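Skasen Stationery Swap: the sorting morning
16 July in the long kitchen at Flivura House

We do love a good sort-out, and this one had been on our minds since October, when the old cupboard door finally gave up and everything had to live in bags under the stairs. The kitchen has the best worktop in the building – grey marble, lovely and cool to lean on – so that is where it all got spread out.

Paper clips
Two clear boxes of Deli paper clips on the marble, number 0024, a hundred to the box, in red, blue, yellow, green and pink. The big yellow-orange tub on the left holds plenty more of the same, and I must say they're the most cheerful thing we own. 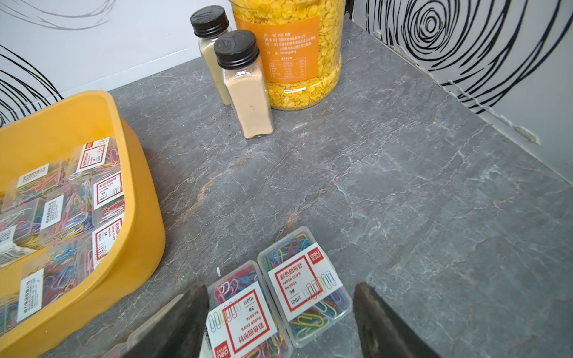
Where they go next
The clips will be shared out between the classes, with a couple of boxes kept back for the front desk, which always seems to run out first. If your group would like some, do leave a note in the Omumex tray by the door – we're handing things over until 5 o'clock most afternoons, and the kettle is usually on.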